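Reading time: 2 min

5/2/24 - by Signe Vik

Parby Powder Brush, long handle

I have owned a lot of makeup brushes and loved maybe two of them. The rest live in a mug by the sink, shedding politely. So when Yanling Song at work told me her Parby had survived since December without losing its shape, I assumed she simply didn't wear powder. She does. I checked.

Mine came from Flesley for $48, which is a silly amount of money for hair on a stick. The shipping box could have held a toaster.

How it works

Very well, annoyingly. The bristles are soft enough that I stopped bracing for them, and they pick up less powder than my old brush did, so I no longer leave the house looking like I lost a fight with a bag of flour. One tap on the edge of the jar, one pass across each cheek, done. With cream blush it's hopeless. It drags, it clumps, and then you have to wash it.

Washing

The leaflet says to use lukewarm water and a drop of mild soap, then dry it flat. It also says to allow 90 minutes. Mine took overnight, and I'd like to meet the person who timed it. Keep water out of the metal collar if you can. My last brush, a Yilma, came apart right there and left me holding two halves before a wedding.

Looks

Cream bristles, gold collar, a long dark handle somewhere between teal and black. It looks more expensive than anything else I keep near it, me included at 7 a.m. The gold is very shiny and I expect it to collect fingerprints for life. The handle is long, too - lovely to hold, terrible in a makeup bag. My zipper closes over everything except the last inch.

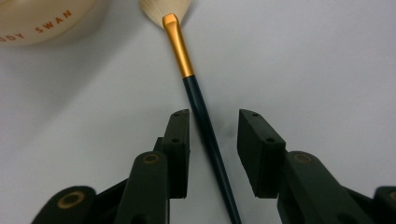 Should you buy it?

If you use loose powder most days and don't travel much, yes. If you mostly wear cream products, spend the money on lunch. I'd knock off a point for the handle and half a point for that leaflet - and I've already ordered a second one for my sister, who borrows things.

Contact | Copyright Signe Vik | Back to top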